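**Water testing scheme for private wells opens to all Tustbridge households**

Tustbridge, April 2024

Households in and around Tustbridge that draw their drinking water from a private well, spring or borehole can now have it tested at a reduced price. The scheme is run by Irkwood Water Testing, the independent laboratory on Jundel Lane, and opens for bookings today.

There are 1,178 properties in the district on a private supply. Most are farms, cottages and converted barns on the higher ground to the north and west, where the mains were never extended. Larger shared supplies, and those used by businesses such as guest houses and campsites, are already checked on a regular basis. A supply that serves a single home is usually tested only when the owner asks for it, and many owners do so only when they are buying or selling.

The full household test will cost £53. It covers E. coli and other coliform bacteria, nitrate, lead, iron, manganese, acidity and hardness. Owners who had a full test from Irkwood within the past year can order the bacteria check by itself. The price is the same for every address in the district, and there is no extra charge for collection from outlying farms.

Iman Salem, laboratory manager at Irkwood, said: "Well water can look and taste fine and still have something in it that you would want to know about. After the wet winter we have had more calls than usual, a good number of them from people who have lived in the same house for decades and have never had a test done. We wanted a price that would let them do it every year."

Bookings can be made by telephone or at the front desk. The laboratory will send out a sampling pack with two bottles, a cool bag, a form and a sheet of instructions. The sample should be taken from the kitchen cold tap, and any filter or softener fitted to the supply should be noted on the form. The bottle for the bacteria check already has a small amount of preservative in it and must not be rinsed out.

Samples need to reach the laboratory on the day they are taken. They can be handed in at Jundel Lane from 8am to 2pm, Monday to Thursday, or left at the Ndung'u Farm Supplies shop on the Irkwood road before 11am, from where a van will bring them down. Samples cannot be accepted on Fridays, as the bacteria check has to be read over the following days. 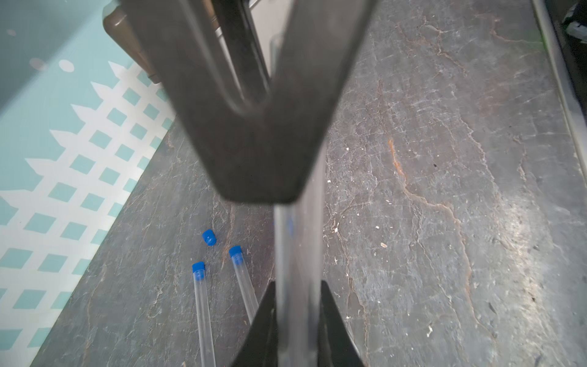

*A clear plastic test tube at the Irkwood laboratory.*

Results will be posted or emailed within ten working days. Each report will give the figure for every item tested, the limit that applies to drinking water, and a short note in everyday language. If bacteria are found, the laboratory will telephone the household the same day with advice on boiling water and on who to contact next. A second test after any repair or treatment will be free of charge if it is booked within two months.

The scheme follows a trial in the parishes north of the river, in which 73 households took part. Around a third of them had at least one result that called for some work. In most cases this was a matter of a cracked well cover, a worn seal or an ultraviolet lamp that was past its replacement date. Three had nitrate above the limit and have since been given advice on treatment.

"The repairs were mostly small ones," said Iman Salem. "A new lid, a new lamp, a drain moved away from the wellhead. We would ask people to walk up and look at their well before they book, and to tell us on the form if the cover is damaged or if animals can get near it."

Tenants can book a test themselves and do not need permission from their landlord, though the laboratory suggests letting the landlord know. Where several homes share one source, a separate sample is advised for each house, as lead in particular can come from the pipes inside the building.

An open evening for well owners will be held at the laboratory in July. Staff will explain how to read a report and how to look after a wellhead. Places are free but should be booked in advance.

**Notes for editors**

- Irkwood Water Testing is an independent laboratory based in Jundel Lane, Tustbridge.
- The reduced price applies to homes only. Business rates are available on request.
- Interviews with Iman Salem can be arranged through the laboratory's front desk.

ENDS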